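Washing and Storing Leafy Greens So They Last the Week

Posted Jan 28, 2018 by Aigars Tamošiūnaitė

Most leafy greens spoil in the refrigerator from surface water, crushed tissue or drying out. The method below controls all three. It applies to romaine, leaf lettuce, spinach, chard, kale and bok choy. It does not apply to bagged salad labeled as prewashed, and soft herbs need different handling.

What you need

A large bowl or a clean sink
A salad spinner (mine is a Norkeo with a pull cord; any model with a removable basket will do)
Paper towels or thin cotton cloths
A lidded container or zip bags

Step 1. Sort

Remove the band or tie as soon as the greens are home. Discard leaves that are yellow, slimy or split along the rib. One decaying leaf will spread to the leaves it touches within a day or two.

For chard and kale, separate the leaves from the base. Leave romaine and bok choy whole if you plan to cook or cut them later – cut edges brown first.

Step 2. Wash

Fill the bowl with cold tap water. Submerge the leaves, move them by hand for 25 seconds, then let them stand for 2 minutes so the grit can settle. Lift the leaves out. Do not pour the water off through them, as this puts the grit back.

Repeat with fresh water until the bottom of the bowl is clean. Spinach from sandy soil may need several changes. Soap and bleach should not be used on produce.

Step 3. Dry

Fill the spinner basket no more than halfway. Spin, drain the outer bowl, turn the leaves over and spin again. Spread them on a cloth until no droplets are visible.
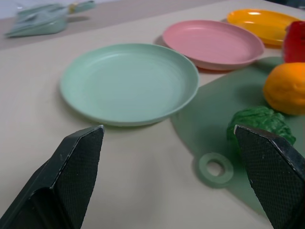

Whole heads hold water between the stalks and will not dry fully in a spinner. Shake them base up, then stand them on a folded towel with the leaves pointing down.

Step 4. Pack

Line the container with one dry paper towel, add the greens without pressing them down, and place a second towel on top. Close the lid. With bags, leave some air inside and lay the bag flat.

Store in the crisper drawer at the high humidity setting. Keep apples, pears and ripe tomatoes in another drawer; the ethylene they give off speeds yellowing.

Step 5. Check

Replace the towels when they feel wet. Limp leaves with no slime can be restored in ice water for 15 minutes, then dried as in Step 3.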